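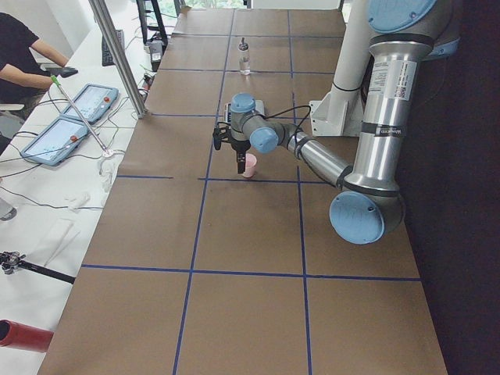 茶色い紙を敷いた長机。奥の窓が明るい。

12/19/18

クラフト紙のロールがそろそろ終わる。芯が透けて見えるくらいになったので、次の一本を注文した。この茶色い紙を家に常備するようになって3年になる。その間に使い方もだいぶ決まってきたので、一度まとめて書いておく。

最初の一本は引っ越しのときに買った。食器を包むのに新聞紙が足りず、うちは新聞を取っていないので、近所のホームセンターで梱包用のロールを買った。引っ越しが終わってもかなり残った。押し入れの隅に立てておいたら、何かにつけて引っぱり出すようになり、気がつくと切れたら困るものになっていた。

買っているのは厚さが65g/m²のものだ。クラフト紙の厚さは一平方メートルあたりの重さで書いてあることが多い。これより薄いものも使ってみたが、折り目をつけるところで頼りない。厚いものは箱の底に敷くにはいいけれど、丸めて詰め物にするとき手が痛くなる。本のカバーにも包装にも使うなら、私にはこのくらいがちょうどいい。

値段は店によってかなり違う。文具店で売っている短い巻きは1,000円以上することもあり、長さで割ると梱包資材の店の長い巻きのほうがずっと安い。ただし長い巻きは重い。台所の横の棚に載せようとして、棚板がたわんだのでやめた。いまは玄関の傘立ての隣に縦に置いている。湿気を吸うと端が波打つので、梅雨のあいだだけ部屋の中に移す。

紙には表と裏がある。片面がつるつるしていて、もう片面がざらざらしている。片面だけ艶のあるものがよく売られていて、包装にするときは艶のあるほうを外に出すのが普通らしい。私は反対にすることが多い。ざらざらしたほうが鉛筆が乗るし、テープをはがしたときの跡も目立ちにくいように思う。これは好みの話で、どちらでも困らない。

もうひとつ、目というものがある。紙の繊維が並んでいる方向のことで、ロールの場合は巻きの長いほうに沿って通っている。目に沿って折るときれいに折れて、目に逆らって折ると折り目がぎざぎざする。手で裂いてみるとすぐわかる。まっすぐ裂けるほうが目の方向だ。これを知らないまま一年くらい使っていた。本のカバーの背がいつも割れたようになるのは紙が悪いのだと思っていた。

本のカバーは、この紙のいちばん多い使い道になった。やり方は書店でかけてもらうのと同じで、本の高さに合わせて上下を折り、左右を表紙に差し込む。本の背と紙の目を平行にする。上下を折るときは、本の高さぴったりにしないで、ほんの少しだけ余裕をもたせる。ぴったりにすると表紙が開くときに突っ張って、そのうち角が破れる。余裕をもたせすぎると中で本が動く。何冊かやると手が覚える。

折る前に必ず型紙を作る、という人もいる。友人の Rongrong Tang さんがそうで、文庫用、新書用、それから自分の手帳用の型紙を厚紙で作ってあり、それを当てて一気に切る。見せてもらったとき、きれいに揃っていて感心した。真似をして文庫用だけ作ったが、私が読む本は大きさがばらばらで、あまり出番がない。結局、本を紙の上に開いて置いて、まわりに鉛筆で印をつけている。

カバーの背には題名を書く。はじめは書かなかった。全部茶色で本棚が落ち着いて見えるのがよかったのだが、読みたい本が見つからない。一冊ずつ抜いて開くのがばかばかしくなって、全部書き直した。筆記具はいろいろ試した。油性ペンは滲まないが裏に抜けることがある。万年筆はインクによって繊維に沿って広がる。いま使っているのは濃いめの鉛筆で、こすれて薄くなったら上からなぞる。白の色鉛筆も試してみるときれいだった。ただ、夜の電灯の下では読みにくい。

読み終わった本のカバーは外して、次の本に使い回すことがある。大きさが合えばの話だ。題名の鉛筆を消しゴムで消すと、紙の表面が少し毛羽立つ。二度目まではそれで使って、三度目はやらない。くたびれたカバーは柔らかくなって手触りがよく、捨てるのが惜しくなるが、そういうものをとっておくと引き出しがすぐにいっぱいになる。

次に多いのが荷物の詰め物だ。遠くに住んでいる知人に本や瓶詰を送ることがあって、そのときに使う。気泡の入ったシートに比べると、割れ物を守る力はやはり落ちると思う。そのかわり受け取った側の始末が楽だ。広げてたためば古紙に出せるし、そのまま使ってもらってもいい。前に Shayne Trevaskis さんに瓶を送ったら、しばらくして届いた別の荷物に、しわを伸ばした同じ紙が詰まっていた。私が鉛筆でつけた切り取り線が残っていたので同じ紙だとわかった。

詰め方は、最初は丸めて球にしていた。球は箱の中で転がって隙間ができる。いまは長く引き出した紙を縦にくしゃくしゃに寄せて、太い縄のようにしてから、品物のまわりに巻いていく。箱の四隅には折りたたんだものを立てる。ふたを閉めて軽く振って、音がしなければそれでいい。音がするときは底のほうが足りないことが多く、上から足しても直らない。面倒でも一度全部出す。

机に敷くのにも使う。糊を使うとき、靴を磨くとき、植木鉢の土を替えるとき。新聞紙を敷く人が多いと思うが、新聞紙は濡れるとインクが移ることがあるし、つい読んでしまう。クラフト紙は無地なので読むものがない。大きく一枚で敷けるのも便利だ。うちの食卓だと、端から端まで引き出して、四隅を養生テープで留める。テープはどこのものでもいいが、机の塗装によっては跡が残るので、目立たないところで試してからにしている。

一度、敷いた紙を留めずに靴磨きをしたことがある。腕に紙がついてきて、クリームの瓶が床に落ちた。床板の継ぎ目に入った黒いクリームは、爪楊枝で少しずつ取った。まだ少し残っている。

糊を使うときは、クラフト紙の上にもう一枚、小さく切ったものを重ねる。糊がはみ出したらその小さいほうだけ替えればいい。こういうのは製本の教室で教わった。去年、区民センターの短い講座に通っていたことがあって、全部で5回だった。和綴じを一冊、ハードカバーのノートを一冊作ったところで講座は終わり、そのあと自分ではやっていない。道具だけは残っていて、骨のへらはカバーの折り目をつけるのに毎日のように使う。これは買ってよかった。爪でしごくのとは折り目の落ち着きがまるで違う。

紙を切る道具についても書いておく。ロールから切り出すのに、はじめは鋏を使っていた。長く切るとどうしても曲がる。次にカッターと金属の定規にしたが、下敷きの大きさが足りず、途中でずらすことになって、そこで段ができる。いまは紙を折って、折り目にペーパーナイフを入れて切っている。折り目さえまっすぐならまっすぐに切れる。切り口は少し毛羽立つ。贈り物のときだけは、そのあとカッターで端を落とす。

店のカウンターにあるような、刃のついた金属の台にロールを載せる道具にも憧れがある。引き出して上に引けば切れるあれだ。調べたら思ったよりも場所をとるもので、うちの玄関には置けない。壁に付ける形のものもあったが、借りている部屋の壁に穴は開けられない。棚の下に棒を渡してロールを通す方法を図面まで描いて、そのままになっている。

贈り物の包装について。茶色い紙で包むと地味になる、と言われることがある。私は地味でいいと思っているが、子どもに渡すときは少し考える。8月に甥の誕生日があり、今年はクラフト紙に電車の線路を描いて包んだ。線路は平行な二本の線に短い線を渡すだけなので、絵が苦手でも描ける。甥は線路には目もくれずに紙を破ったが、そのあと床に落ちた紙の上でもらったミニカーを走らせていたそうだ。妹から聞いた。

ひもは麻ひもを使っている。白い木綿のひもも合うし、赤い毛糸の余りでもいい。リボンはつるつるした紙には合うのに、この紙だと浮いて見える。テープは見えないところに使う。箱の底で紙を合わせて、そこだけ留めて、あとは折り込んでひもで締める。テープを少なくすると、開けるときに紙が破れず、相手がまた使える。もっとも、そういうことを気にして開ける人は私のまわりに多くない。

一度使った紙を伸ばす話もしておく。アイロンを使う。中温で、蒸気は出さない。霧吹きでごく軽く湿らせてから当て布をするとしわがよく伸びるが、湿らせすぎると紙が縮んで、かえって波打つ。アイロンをかけたあとは、平らなところで上に重い本を載せて一晩置く。完全には戻らない。細かいしわが残って、それはそれで悪くない見た目になる。テープのついているところは先に切り取っておかないと、糊が溶けてアイロンにつく。私は一度やって、そのあと白いシャツにその糊を移した。

そこまでして使うのかと言われれば、紙の値段だけを考えると見合わない。冬の夜に、ラジオを聴きながらアイロンをかけるのが好きなのだと思う。温まった茶色い紙は少し甘いような、段ボールの箱を開けたときのような匂いがする。

台所での使い方も少しある。野菜を包むのに使っている。根菜と、泥のついた葱。冷蔵庫に入れないものを包んで籠に立てておく。新聞紙でやっていたのと同じことで、特に長もちするわけでもなさそうだが、見た目がすっきりする。天ぷらの油を切るのには使わない。食品に直接触れてよいと書いてある紙でなければ、口に入るものには触れさせないようにしている。泥つきの野菜は、どうせ洗って皮をむくのでよいことにした。

押し入れと引き出しの底にも敷いてある。引き出しの寸法を測って、奥行きより少し長く切り、手前で折り返しておく。折り返しがあると、替えるときにそこをつまんで引き出せる。年末に全部替えることにしていて、今年もそろそろその時期になった。ロールの残りが足りるかどうかが微妙で、それで次の一本を急いで注文したのだった。足りなければ、靴箱だけ来年に回す。

書き物にも使う。大きく切って壁に貼ると、長い予定や家系図のようなものを書ける。Zihan Yu さんの家に行ったとき、廊下の壁に長い紙が貼ってあって、そこに一年ぶんの畑の作業が書いてあった。種をまいた日、芽が出た日、虫がついた日。字がだんだん大きくなったり小さくなったりして、忙しい時期は走り書きになっている。帳面に書くと前のページを見返さないが、廊下だと通るたびに目に入る、と言っていた。うちには畑がない。かわりに読みたい本の名前を書いて、冷蔵庫の横に貼った。読んだら線で消す。増えるほうが早い。

色が変わることは覚えておいたほうがいい。日の当たるところに置いた紙は、しばらくすると色が抜けて、黄色っぽくなる。窓のそばの本棚に並べていたカバーは、背だけが明るい色になった。並べ替えると、隣の本の背が低かったところに段がついている。気になる人は気になると思う。私は、どの本がどこに長く立っていたのかがわかるのがおもしろくて、そのままにしている。

それから、古い写真や大事な手紙をこの紙で包んで長くしまうのはやめたほうがいいそうだ。製本の講座の先生が言っていた。普通のクラフト紙は保存用に作られたものではないので、大事なものには中性紙を使うように、ということだった。私は祖母の手紙の束をこの紙で包んで箱に入れてあったので、帰ってすぐに出して、薄い中性紙の袋に入れ替えた。手紙のほうに変わったところは見つからなかった。包んでいた紙は折り目のところが弱っていて、引っぱると裂けた。

芯のことを書き忘れていた。ロールの芯は太くて固い紙の筒で、捨てるのがもったいない。カレンダーやポスターを巻いてしまうのに使っている。芯の中に入れるのでなく、外側に巻いて、その上からクラフト紙を一枚かぶせる。中に入れると出すときに端が折れる。短く切って電気のコードをまとめるのにもよいと聞き、のこぎりで切ってみたが、切り口から粉がたくさん出て、掃除のほうが大変だった。カッターではまったく歯が立たない。

今度注文したロールは、いつもの店が品切れで、別の店のものにした。厚さは同じでも色が少し濃いらしい。並べたときに前のカバーと色が揃わないかもしれないが、どうせ窓のそばのものは色が抜けている。届いたらまず目の方向を確かめて、文庫を一冊包んでみる。いま読みかけの本はまだカバーがなく、鞄の中で帯が破れかけている。帯はいつも外して最後のページに挟んでおくのだが、今回はそれもしていなかった。

引き出しの紙替えは週末にやるつもりで、寸法の控えを探している。去年、たしかクラフト紙の切れ端に書いて、どこかの引き出しの底に入れた。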